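Stop Selling Furniture by Its Seated Height Alone

A desk listing usually gives three dimensions: width, depth and height. Some add a weight limit. Very few say how far the back edge has to stand from the wall before a plug and its cord will fit behind it, and fewer still say where the cord is supposed to go after that. I think the rear clearance figure should be printed on every listing for a desk, sideboard or media unit, in the same type size as the width.

The problem is easy to reproduce. A typical molded plug with a straight cord exit projects well past the faceplate, and the cord then needs room to bend. Bend it too tightly and the strain lands on the point where the conductor enters the plug body, the part that fails first on most household cords. Allow 40 mm for a flat or right-angle plug. Allow 57 mm for a straight one, measured from the wall surface to the nearest solid part of the furniture. A desk sold as 24 inches deep therefore occupies more than 26 inches of floor, and in a narrow room that difference decides whether the door opens fully.

Manufacturers know this. The Lindetti wall desk that I used for several years had a rear panel set in from the back edge by enough to take a straight plug. The leaflet in the box showed it in a small side view. The product page did not mention it at all, and neither did the store label. A useful piece of engineering was left out of the two places where a buyer would have compared it with anything else. Its replacement in the catalog, the Rendeo, has a full-height rear panel flush with the top. It looks cleaner from the side, and it has to stand well out from the wall if there is an outlet behind it.
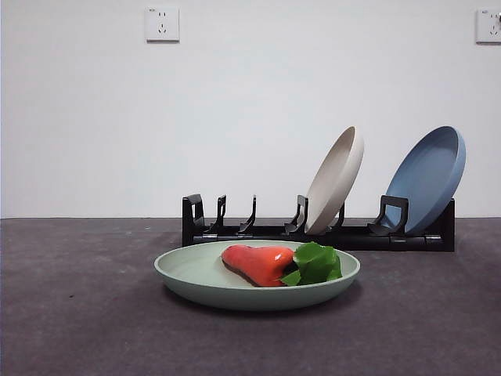 The usual answer is that outlet position is the responsibility of the building and the furniture maker cannot plan for it. This is only half right. Outlets in older homes sit low on the wall in most rooms and above counter height in kitchens and workrooms, with a wide spread in between. A maker cannot know which arrangement a given buyer has. The maker does know the geometry of the product, and that is the only thing I am asking to see in print. Two numbers would cover it: the free depth behind the rear panel, and the height range over which that free depth exists. The buyer can measure the wall.

A second objection is that cord trays and grommets have made the matter obsolete. I have fitted enough of them to disagree. A grommet moves the cord through the top. It does nothing about the plug. A tray holds a power strip, but the strip still has one plug of its own, and it goes into the wall like any other. The tray on the Meltier line hangs 133 mm below the surface and extends backward past the legs, so on a low outlet it is neutral and on a mid-height outlet it makes the clearance worse. The brochure describes it as "wall ready."

There is also a maintenance argument. Furniture pushed hard against a plug tends to stay there. The plug can be forced slightly out of true, the contacts carry load on a smaller area, and a warm plug behind a closed panel is not inspected for years. I don't claim this is a common cause of fires, and I have no data on it. It is a condition that any electrician would correct on sight, and a printed clearance figure costs nothing.

Above-surface outlets get recommended as the cure for all of this, and for a fixed workbench I agree with the recommendation. The faceplate remains visible, the plug can be pulled without moving anything, and the bench can sit tight to the wall. The costs are a cord in plain view and the loss of a strip of usable surface under it. On a deep bench the strip does not matter. On a shallow writing desk it is where the lamp stands, and people end up routing the cord around the lamp base and then over the edge, where it catches on a chair arm.

For renters the choice does not arise. They take the outlets as they find them, usually in the wrong corner, and they buy furniture more often than owners do. They are the group that would gain most from a proper rear dimension, and they are sold the least informative products. I looked at 8 budget desks before my last purchase. One listing, for the Macaraeg folding model, had a drawing of the back. The drawing carried no dimensions.

Until the listings improve, the practical method is to ask the seller for the distance from the rear edge of the top to the rear face of the panel, and to ask again if the reply gives the overall depth. In a store, use a tape and check it at two heights, as many panels taper or stop short of the floor. Baseboard thickness should be added wherever the legs run straight down at the rear. If the seller cannot supply the figure, assume it is zero and plan the room on that basis.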